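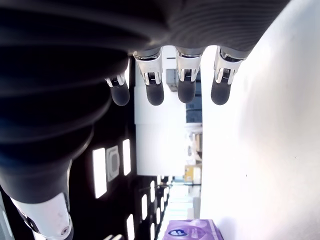
Equipment Planning Engineer, Robotic Handling
Erklow – Nurnton site
Posted 29/07/2021
Full time, permanent

Erklow is hiring an equipment planning engineer for the handling group at Nurnton. The position covers specification, quotation, budgeting and purchase of robot arms, multi-finger hands, wrist cameras and the spares that go with them. It reports to the site engineering manager.

Scope

The group runs arm-and-hand cells for picking and repacking boxed retail goods. The current plan adds two cells, with the capital request due for submission in February. The person appointed will own that request from first quotation to site acceptance.

Duties

Write purchase specifications for arms, hands and controllers, including payload at the wrist with the hand and cabling fitted.
Obtain and compare quotations on a like-for-like basis. Shipping, commissioning, training and software renewals are to be listed as separate lines.
Maintain the spares forecast. Fingertip pads, finger linkages and wrist covers are budgeted by operating hours and reviewed each quarter. The planning allowance for wear parts is $3,207 per cell per year.
Prepare the lease-or-buy comparison for each arm over its expected service life.
Plan floor space, power, compressed air and network drops with the facilities group before any order is placed.
Track lead times and report slippage against the installation schedule.
Witness factory and site acceptance tests and sign off the records.
Keep the asset register current, including firmware versions and warranty end dates.

The Chu asset database is used for the register. It holds 1,916 entries at present, and part of the first quarter's work will be clearing duplicates and closing out retired items.

Requirements

Degree in mechanical, electrical or manufacturing engineering, or equivalent time in a maintenance or integration role.
Experience buying or commissioning industrial or collaborative arms.
Working knowledge of end effectors. Exposure to multi-finger hands is preferred – two-jaw gripper experience is acceptable.
Ability to read electrical drawings and mounting drawings without assistance.
Competent with spreadsheets, including depreciation and cash flow by month.
Clear written English. Specifications go to suppliers as written.

Useful but not required

Force and torque sensing at the wrist.
Risk assessment for shared workspaces.
Experience with import paperwork for controllers and drives.

Location and travel

The position is based at Nurnton. Travel to the Clivonham test floor is expected for acceptance work, usually as day trips. Remote work is possible for quotation and budget periods by agreement with the manager.

How to apply

Send a resume and one purchase specification or budget you prepared, with prices and supplier names removed if needed. A cover letter is optional. Interviews include a short exercise on comparing quotations and a walk through a working cell. Applications without the work sample will be returned. Agency submissions are not accepted for this position.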